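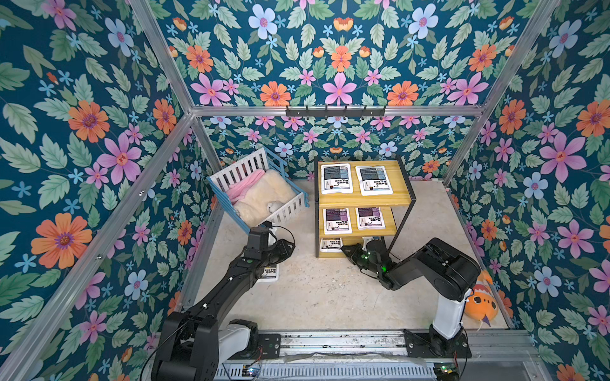 Two arms, one three-tier shelf, and the right gripper in at the lowest board.

Tridden's new task planner reached us in July with a promise that shelf work would no longer need hand-tuned approach paths. We have been running it in the Suswood booth since then and I remain to be convinced.

The planner does well on the top board, where the pouches lie side by side with plenty of room above them. The bottom board is another matter. The gripper has to come in under two other levels, and from a fixed viewpoint it hides the very pouch it is meant to pick. Tridden's answer is that the perception module "remembers" the last clear view. Fine, until something nudges the pouch.

The figures in the release note need a second look too. Of 268 logged attempts, 244 count as successes, but a retry that gets there in the end goes down as one success. Pusano, who wrote the logging tool, have agreed to split first tries from retries in the next build. I'd hold off quoting the number until then.

Labels are my other worry. The detector seems to lean heavily on the coloured panels, grey and blue on one sort of pouch, purple and lilac on another. Cover the panel and confidence drops below the 90 per cent cut-off, and the planner simply waits. No error, no message.

Were will carry on with the old path files for now. If you do switch, keep a copy of yours.

Last updated: Sunday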